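**Gurnbridge kitchen puts its plating line in two new pairs of hands, first on a screen**

6/9/22 – The prep kitchen at Gurnbridge, which sends out 1535 lunches a day to schools and offices across Tarisden, is getting a coworker with two arms and no opinion about the radio.

The system, called Stumby, is built by the equipment firm Tomić. It is meant to take over the dullest stretch of the cold line, where vegetables come out of crates and go onto plates and boards until somebody's wrist gives out. For now Stumby exists mainly as software. It has been rehearsing on a simulated counter since May, and the kitchen staff have been asked to watch it practice and say what it gets wrong.

They have not been shy. "It's very polite with an eggplant," said Dorothy Hollis, who runs the cold line and has worked there long enough to have outlasted 2 dishwashers, both of them machines. "I'd like to see it with a wet one, at six in the morning, with Wim yelling."

Wim Hermans, the head cook, denies yelling.

The rehearsal counter is a good deal fancier than the steel benches downstairs. Tomić gave it white marble, and two black hands reach in over it from opposite sides. There is a blue oval plate, a white one with an eggplant on it, a wooden crate and a cutting board with a red can standing on it. Hollis has asked twice whether the marble comes with the contract. It does not.
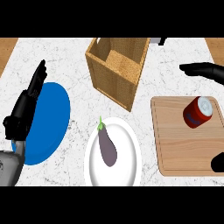 ## What changes on the floor

Gurnbridge employs 59 people, and management says none of them will lose a job over Stumby. Four positions on the cold line will be rewritten, though. Two become "cell attendants", who load crates, clear jams and press the stop button. The other two move to hot prep, where the pay is slightly better and the room is considerably worse.

Kadri Jõgi, the shop steward, has signed off on the plan with conditions. Attendants keep their current grade, training happens on paid time, and nobody's speed is to be compared with the robot's on the whiteboard by the time clock. That last clause came after a trial scoreboard went up in the break room and came down again before lunch.

Siebe Dewulf, who is leading the project for Tomić, said the practice runs let the team move plates and crates to awkward spots without wasting food. He has also learned a few things from the audience. The staff pointed out that real crates get put down wherever there is a gap, and that the cutting board never stays where it started. Both habits have since been added to the exercises. Dewulf called the feedback "extremely detailed".

A physical version is due to be bolted in beside the walk-in cooler once the floor drain has been moved, a job that has already taken longer than the first round of programming. It will work the morning shift only. Remo Fankhauser, who does the night cleaning, has asked in writing who is expected to wipe down the fingers – and has so far been told that this is a very good question.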